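Ticket: wrist view on the Pritholm cell, gripper fingers not matching the model
Product: Zandov simulator, gripper module
Status: Open, waiting on reporter
Priority: Normal

Reported problem

After loading the July scene for the Pritholm cell, pick jobs stop at step 17 with "grip width out of range". It happens on every run. The arm gets to the approach pose with no trouble, then the job quits before the close command goes out. Restarting the simulator does not help.

What we tried

Reloaded the gripper model from the Ayala library. Same stop.
Reset the open width to 74 mm in the cell file. Same stop.
Turned off contact checking. The job ran two steps further, then stopped with the same message.
Rendered views from the gripper to check how the fingers sit on the housing.

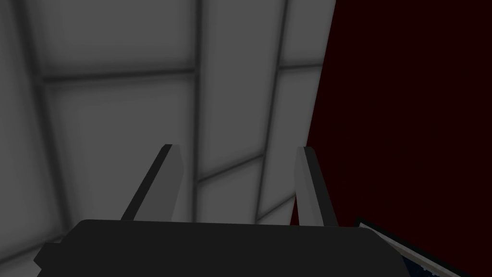
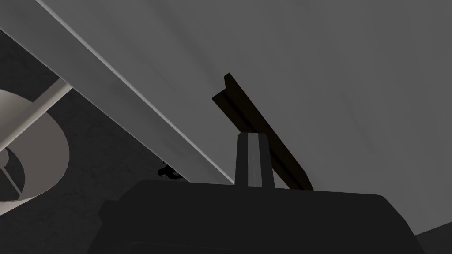
Gripper views from the simulator. First: both fingers, spread, nothing between them. Second: one finger in view, brown bar behind it.

Support reply

Thanks for the views. The finger mounting looks fine to us, so please leave the model alone for now. Your log shows the width being read in meters and compared to a limit in millimeters. The old cell file had a units line near the top -- the July scene left it out.

Please do this:

1. Close the scene and save a copy of the cell file.
2. Add the units line back and set it to mm.
3. Set the settle time to 2,000 ms. Yours is blank.
4. Turn contact checking back on.
5. Run the job from step 1, not from the stop point.

If it still stops, send the full log and the Plilalen driver version. The short log cuts off before the part we need.

Reporter update

Units line added, settle time set. Step 17 now passes. Have not run the full job yet -- will post the log when it finishes.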